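Rostero list archive
Home | Threads | Search | Subscribe | Help
Last updated: November 8, 2022

Re: [rostero-manip] leg insertion, does the wrist view help or not

Quick reply, deadline tonight so excuse typos.

> On the Nukurton table task you say the policy with wrist views
> does better at seating the leg than the one trained on the head view
> only. Is that the extra pixels or the viewpoint? Holroyd's group
> saw nothing from wrist views back in April, but their parts
> were all flat. Also, how many demos?

Viewpoint, I think. We matched total pixels and the gap stayed. Some 900 demos, both arms teleoperated, same Tender action head for both policies. Head-only policy gets the leg over to the frame fine, then misses the socket or leans on the rim. Adding the wrist views fixed most of that – 17 fewer failed insertions on the held-out set. Not huge. Two seeds only, so dont quote it yet.

Your flat parts point is fair. With a long leg the gripper sits well away from the end that matters, so a small tilt up top is a big miss at the socket. Wrist view gets you the tilt. I'd expect much less from it on flat stuff.

Still bad: shiny black sheet on the table. Glare moves around with the light and the head encoder hates it. Trying random brightness crops next, then maybe just a matte sheet.

Frames below, same setup. Will send the split files once I've cleaned up teh naming.
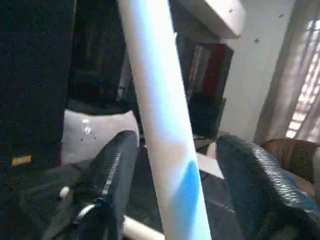
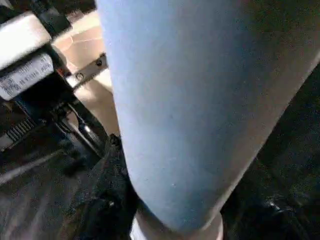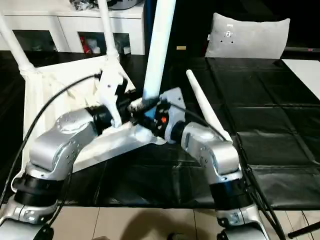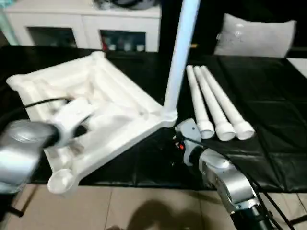 Table task. First two wrist views, last two head view.

Recent in this list:
- Tender 2 config for two arms
- Dropped frames on long recordings
- Resetting between demos, how strict?
- Nukurton eval script, wrong seed order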